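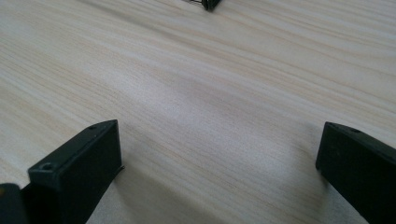 Hand unit 2: jaw width reads closed when it's open

Jul 27, 2021. Bench notes, K. Moura. Edivaldo has read the first half and disagrees with it, see further down.

Fault as reported: during the tidy-up recordings the width reading dropped to zero and stayed there with the fingers wide apart. The log then carried on as if the jaws were shut on something. Edivaldo Vieira found it when he replayed the session and the arm in the cell tried to close on a clip it believed it was already holding. It pushed the clip off the table and kept going until he hit the stop. So a data fault on a hand tool became a moving-arm fault in the next room, and I'd like that written down before we all start calling it "the encoder thing".

The explanation going round is that the Macedo encoder is bad. I don't buy it, or not yet. We said the same in November about the last one, swapped it, and the fault came back inside a week. The old encoder is still in the drawer and as far as I know there was never anything wrong with it.

What I did this morning:

Fingers fully open over the bare table, trigger released, watched the number. Steady at 90 mm, which is right. Squeezed and let go several times, slowly, then quickly. Fine. Tapped the body with a screwdriver handle. Fine. Wiggled the connector where the cable enters the body, and there it went: zero, back to 90, zero, and then it stuck at zero with the jaws open. Unplugged, plugged in, 90 again.

That looks like a cable or connector to me. Edivaldo says wiggling any connector hard enough will do that and I was wiggling it hard enough. Fair point. He wants the encoder changed anyway "while it's apart". I've asked him not to, as we'd end up with two changes and no idea which one did it.

Then went through the log of the bad session. 1,042 samples at exactly zero, no jitter at all. A real closed jaw on this unit always wobbles a bit in the last digit, because your hand does. A flat zero isn't a measurement, it's the Clekon board filling in for a value it never got. The board has an error flag for this. Our recorder doesn't save it. I wrote that part of the recorder, so no point looking round for somebody to blame.

Also not convinced by the Veltness filter script, which is supposed to throw out bad stretches. It passed the whole session. It looks for sudden jumps and the drop to zero was a single jump, so it trimmed one sample and was perfectly happy with everything after it.

Second go, over by the wire basket with the yellow sponge in it. Same open jaws, cable now taped along the handle so it can't pull at the body. Worked the trigger, turned my wrist as far as it goes both ways, carried on until my thumb hurt. No dropouts. Took the tape off, same movements, 7 dropouts. Taped it up again and got none. I would like that to be the end of it, but it's one afternoon and one pair of hands.

Finger faces are scuffed and a bit frayed along the edges. Doesn't touch the width reading as far as I can see. Noting it so it doesn't get offered as a cause later.
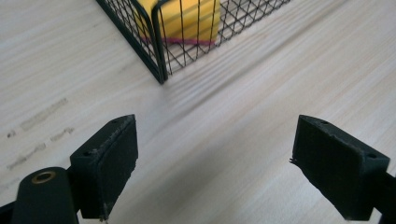 Where this leaves us

Unit 2 is not to be used for recording until the cable is replaced. Tape is not a repair. There's a label on the handle, please don't peel it off because you're short of a unit.

Anything recorded on it since the last calibration is suspect. I've moved the lot to the hold folder. Don't replay any of it on the arm, including the sessions that "look all right". The bad one looked all right.

Recorder: save the error flag, and stop the session when it's set. Mine, started.

Arm side: it should refuse to run when the commanded width and its own jaw position disagree by more than a few millimetres. Edivaldo says the Vultstead controller already does this. It didn't, though, did it? Either the check is switched off or the limit is set so wide it may as well be. He's going to look at the settings and paste them here.

Replacement cable: same part as before, with a proper clamp at the body end this time. If the fault comes back with the new cable on, Edivaldo gets his encoder and I'll fit it myself.

Still open: why unit 1, same cable and same routing, has never done it. Haven't tried wiggling that one yet.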